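Does Sorting Fake Produce Teach Anyone Where the Food Goes?
Student project report, Burnora Retail Studies course 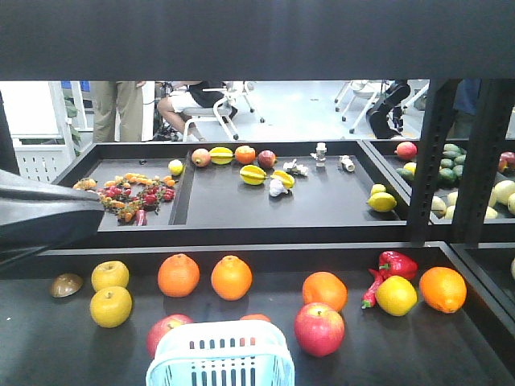 Figure 1. Artificial produce in the divided upper tray of the black shelving unit.

Our group was asked to find out if a pretend produce display could teach stock layout as well as a real one. The course outline says it can. I had doubts going in and I still have most of them.

We used the Mazza layout sheet, which sorts produce by how a shopper would look for it. Fruit goes with fruit, and anything used for seasoning gets its own spot. That sounds simple until you try it with a mixed tray. In Figure 1 the left compartment has cherry tomatoes on the vine, a small red chili pepper and a lemon. The sheet would split those up. The middle compartment has star fruit, an orange, a plum and more lemons, with a garlic bulb right there among them. A shopper after garlic would not think to look next to star fruit.

The budget was $300 and we spent most of it on extra pieces from the Ulix catalog. I would not do that again. Plastic fruit never bruises, so the hardest part of running a produce shelf, deciding what has to come off it, was missing from the exercise.

We ran seven sorting rounds in April. People got faster, and the group wanted to report that as learning. I argued against it. We used the same pieces in every round, so they may just have been remembering where things went the last time. We had no control group and never tried the layout on a real shelf.

The Nadex guide we were given claims that practice displays "build lasting shelf sense." It does not say how that was measured. Our results can't back it up.

What I would keep is the argument over the tomatoes. Two of us wanted them with the fruit and two with the vegetables, and the sheet has no rule for it. We left them where they were and wrote both answers in the log.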